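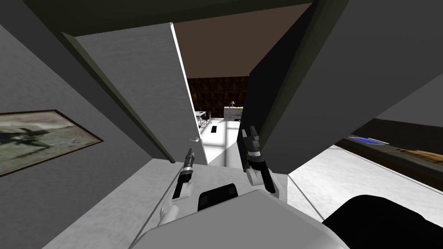

A gray door, partly open, with a round silver knob.

The woman who runs Costetti will talk about doorknobs for as long as you let her, and I let her for most of a Saturday. Her shop repairs old locks, latches and hinges for people who live in old houses, and on the phone she had warned me to wear something I didn't mind getting oil on. Good advice! By noon I had it up to both elbows.

"People come in and say the door is broken," she told me, clearing a stool so I could sit. "The door is almost never broken. A door is a big flat board. It's the little parts that get tired."

She picked up a brass latch no longer than her thumb and worked it back and forth until it clicked. It came from a farmhouse outside Skusham, the town where she grew up and where her grandfather hung doors for a living. He carried three chisels and a tin of wax, she said, and he would not let anyone slam anything in his presence.

She came to the trade sideways. She had trained as a bookkeeper and was doing the accounts for Fedava, a salvage yard that buys fittings out of houses before they come down. One winter the yard took in a crate of 400 locks, nearly all of them seized, and the owner was ready to sell the lot for scrap.

"I asked if I could take one home," she said. "Just one, to see what was inside. I took it apart on a baking tray so the springs wouldn't go under the stove. And there was this beautiful little machine in there, all packed with dirt. I cleaned it and it worked. I went back on Monday and asked for the rest of the crate."

It took her 11 months of evenings to get through them. Some were past saving and became spare parts, and she still has the drawers she sorted them into. The shop now holds more than 3000 loose pieces, and she can put her hand on a left-hand spring for a rim lock faster than I can find my keys.

I asked about the oldest thing she had ever fixed. She went to the back and returned with a photograph of an iron box lock, black and square and heavy-looking, with 1751 scratched on the inside of the cover plate. The family who owned it had painted over it so many times that the key no longer fit in the hole.

"Nine coats," she said happily. "I kept a flake of it. You can see every color that hallway ever was." The lock itself needed one new spring and a good cleaning. The key was original. She turned it for the first time with the family standing in the shop, and she admits she made quite a loud noise when the bolt moved.

What does she wish people knew? She had plenty to say on this one. Don't spray cooking oil into a lock (people do, all the time). If a latch doesn't catch, check the hinges first, for the top hinge loosens and the whole door drops a hair, and then the bolt is knocking on metal instead of going into its slot. Tighten the screws. If they just spin, pack the holes with matchsticks and wood glue and try again the next day.

"That's half my phone calls right there," she said. "I tell them how to do it and they don't need me. I like those calls. They ring back so excited."

She feels strongly about knobs, too. Levers are easier on sore hands and she fits them gladly for anyone who asks, but her heart is with a round knob that has a bit of weight to it. She had me try six in a row with my eyes shut — glass, brass, china, two kinds of wood and something she called a mystery — and by the end I was picking favorites. I liked the china one. She said everyone does. 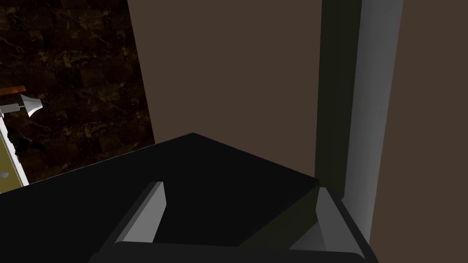
Passing it on

Twice a year she teaches a weekend class at the Srour, the old school building two streets over that now rents out its rooms for workshops. The July class is the busy one. Everybody brings a lock from home, takes it apart, and lays the pieces out in the order they came off.

"There's always one person who ends up with a spare screw," she said. "Then we all look for where it goes. It might be the best part of the day."

Her students have included a dentist, a pair of teenage sisters, and a retired bus driver who has come back four times and now helps at the shop when it gets crowded. She'd like to add a class on sash windows, if she can find someone to teach her the last few things about them. She has been practicing on her own house. Two of the windows open now, and she is working on the one over the stairs.

Before I left she asked what the doors were like at my place. I mentioned a closet that has to be lifted a little to close. She handed me a box of matches and told me to call her on Monday.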